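Student Project Report: Refurbishing Donated Desktops
Libor Tóth, Ross Campus
March 8, 2023
16 shares | 2 comments

Aim

Our group was given 12 old towers from Ernum's office clear-out. The project was to find out which could be put back to work in the Prudana homework room and which were only good for parts.

Method

We opened each machine, wrote down what was fitted and checked the cabling against our notes. The Dell took longest — it had more parts than the others. 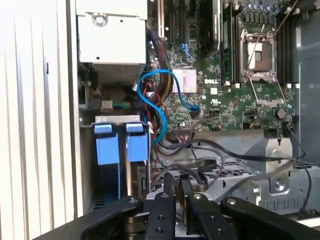
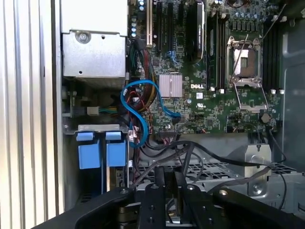 Inside the Dell, with the blue SATA cable looping over the green board.

Results

Nine towers started after cleaning and a new coin cell. Three did not, and their memory and drives went into the spares box. We labelled every part with the asset number of its tower. One label (1267) was used twice by mistake and had to be redone.

Problems

We ran out of thermal paste in the second session. Next time we would order it in November with the other supplies.

Related
Lakum Library Printer Repair
Soldering Club Report
Recycling Old Monitors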